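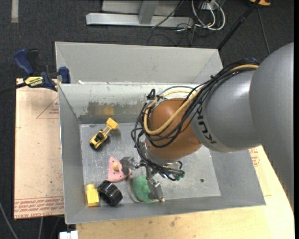 A KUKA robot arm reaching into a metal bin.

They killed Dr. Proder on a Tuesday, eleven minutes before the end, and my phone started buzzing before he'd even hit the floor.

I should explain that I write recaps. I've been doing it for 12 seasons of Tavska, which is a show about a ferry town where everybody is either a lawyer or sleeping with one, except for Proder, who was the vet. You'd think a vet would be hard to kill off. He was struck by a boom on somebody else's sailboat. It wasn't even his storyline! He'd only gone aboard to look at a dog.

So there I am on the couch with a bowl of noodles from Yagi going cold on my knee, and my sister is texting me nothing but the letter N, and I have until midnight to turn in 3000 words that are supposed to be funny.

I called Vandana Dwivedi. Vandana edits me, and she has never watched one minute of the show. She says it keeps her fresh.

"The vet died," I said.

"Which one's the vet?"

"Vandana. The one with the sweaters."

"Oh, I liked him," she said, which was a strange thing to hear from a person who had only ever met him through my jokes about him. I could hear her dishwasher going. "Well, write that, then. How are you doing for time?"

I was doing terribly for time. I'd typed the title and a line about boat safety and then I'd gone into the kitchen and stood there eating shredded cheese out of the bag.

The thing is, I started watching Tavska the winter I moved here for a job at Bretis, selling phone plans in a mall where I knew exactly zero people. The show was bad then and it's bad now. The mayor has had two different faces. There was a whole season with a tunnel in it and then the tunnel went away. But Proder was in the very first episode, backing out of a barn with his arm in a sling, saying "Well, she didn't care for that," and I laughed out loud in an apartment with no furniture in it. I remember how loud it was. I watched three more that night, and the next day I told the woman at the pretzel stand about it, and she said oh my God, the vet, and we had lunch together every shift until she moved to Tulsa.

I didn't put any of that in. I wrote the recap the regular way. I did the wedding dress, I did the mix-up with the deeds, I did the mayor's new haircut. Then I got to the boat and I wrote "Proder goes aboard to look at a dog," and I just couldn't get the next sentence to be a joke. I tried the one about the sling. I tried one about the dog's alibi. At a quarter to twelve I gave up and wrote: "He says, 'Well, she's in good shape for her age,' and he's talking about the dog, and he stands up." And then I went right on to the next scene, the one with the lawyers in the parking lot, as though they'd cut away.

Vandana called back at ten past.

"You stopped," she said.

"I didn't stop. There's a whole parking lot after it."

"You don't say he dies. He stands up and then there's a parking lot."

"People know he dies. They all watched it."

"I didn't watch it," she said. Her dishwasher had finished by then, so it was really quiet on her end. I picked at the couch. I figured she was going to make me fix it, and she'd have been right to, it's a recap, the one thing it's supposed to have is what happened.

"So is he all right, in this?" she said.

"In this, he's standing up."

"Okay," she said. She changed a comma in the part about the deeds and put it through.

By morning there were 382 comments, and I'd say most of them were people being furious at the network, and a few were people being furious at me for leaving out the biggest scene in the history of the program. One guy wanted to know if I'd gotten up to go to the bathroom. But somewhere down the page somebody had started just putting lines of his. No explanation, only the line and the season. "That's no goat I ever met." "I charge extra for geese." They went on and on like that — some I'd forgotten, and a couple I'm pretty sure he never said.

I scrolled through the whole thing with my coffee. Then I typed "Well, she didn't care for that," season one, and somebody in Tulsa had already put it.

I wrote back under hers and asked if she was still on nights.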